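Can a machine clean your bathroom yet?

Updated Sun 30 April

Readers of the Hamix tips page ask me this often. My answer is: partly. A gripper can hold a round polishing pad well, but the difficult part is pressing evenly on a curved rim.
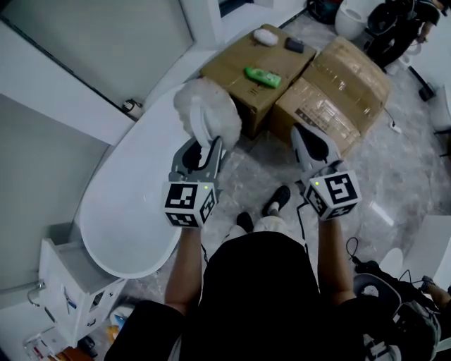
Fluffy pad in one gripper, next to the bathtub.

Until machines learn this, keep these tips:

1. Cover the floor with plastic sheeting before you polish.

2. Put the pads and small things on a box, so you do not bend down each time — your back will thank you.

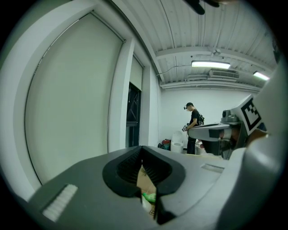 3. Change the pad when it becomes gray. A dirty pad only moves the dirt.

Toilets are harder than tubs, for people and for machines. The space behind the bowl is narrow. 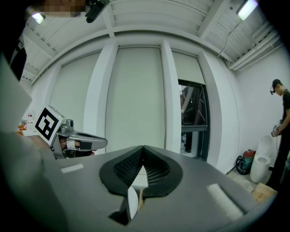 So I still do that corner by hand, with an old brush and a little patience.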